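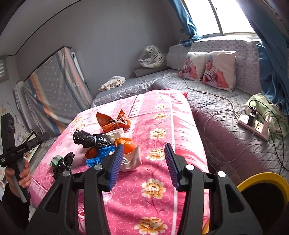
Radgate replied that it could not agree to moving the start of the pilgrimage, and asked for its objection to go in the minutes. Its view was that the walk to the Stikley shrine has always begun at the Radgate church door, that the blessing of the staffs belongs there, and that a start from the Terusley parking lot would turn the first mile into a bus transfer. The objection was noted.

Minutes of the Stikley Shrine Council, spring meeting
Held in the lower hall, Stikley, 7 p.m.
Parishes represented: Radgate, Terusley, Stikley. Apologies were received from Son.

1. Minutes of the last meeting
Approved with one correction. Under item 4, "north chapel" should read "north porch."

2. Pilgrimage route
The discussion recorded at the head of these minutes took place under this item. Terusley explained that its proposal came from the state of the river path, which has been closed at the footbridge since February. The county has given no date for reopening. Without the footbridge, walkers from Radgate would have to use the highway shoulder between the mill and the Son turnoff.

Several routes were looked at on the map. The upper lane past the old quarry adds distance but avoids the highway. Stikley said the lane is steep in two places and would be hard on older walkers. Radgate said older walkers could join at Son, as some already do.
Agreed: the walk will start at Radgate and use the upper lane. Terusley will provide a van from Radgate to Son for those who want it. Terusley asked that the parking lot proposal be kept open for next year. Agreed.

3. Order of the day
The walk is on Saturday. The blessing of the staffs will be at 7 a.m. at Radgate. The bell at Stikley will be rung when the first walkers reach the wayside cross, and the relic will be carried out to the north porch at that point. Last year it was brought out too early and the bearers stood in the sun for a long time.
The litany will be sung on the last stretch only. Stikley asked that all parishes use the same translation. Radgate has the older booklets and will print an insert.
Evening prayer will be in the shrine itself, with the side doors open. No amplified music in the courtyard until it is over.

4. Shrine roof
The builder's report on the east slope was read. The flashing around the lantern has failed and water is getting behind the plaster above the saint's niche. The painted border is stained but the builder did not think it was lifting. The temporary repair was quoted at $2000 and can be done before the walk. A full repair has to wait for the diocese to answer the application, which was filed under reference 601.
Agreed: go ahead with the temporary repair. The niche will be covered while the work is done - the statue stays where it is.
Stikley will ask the builder for photographs of the flashing once the old lead is off, to send on with the application.

5. Candles and offerings
The candle stand by the entrance is too close to the hanging banner. It will be moved to the left of the font. The price of a large candle stays the same. Small candles go up to 50 cents.
Terusley raised the matter of ribbons and cloths tied to the railing of the holy well. Some have been there through the winter and are rotting. Radgate did not want them thrown in the trash. Agreed that they will be taken down before the walk and burned with the old palms, and that a notice will be put up a month beforehand so people can collect theirs if they wish. Son will be asked for its opinion of the wording.

6. Guest lodging
The pilgrim room over the hall has a broken window catch and needs a second heater. Stikley to see to both. Radgate can lend mattresses again but needs them back by the Monday.

7. Other business
The guide leaflet still gives the old visiting hours. Remaining copies will be corrected by hand.
A request to hold a wedding rehearsal at the shrine during pilgrimage week was declined. Stikley will write to the couple and offer the week after.

The meeting closed with the prayer to the patron. Next meeting at Terusley, in the schoolroom, same time.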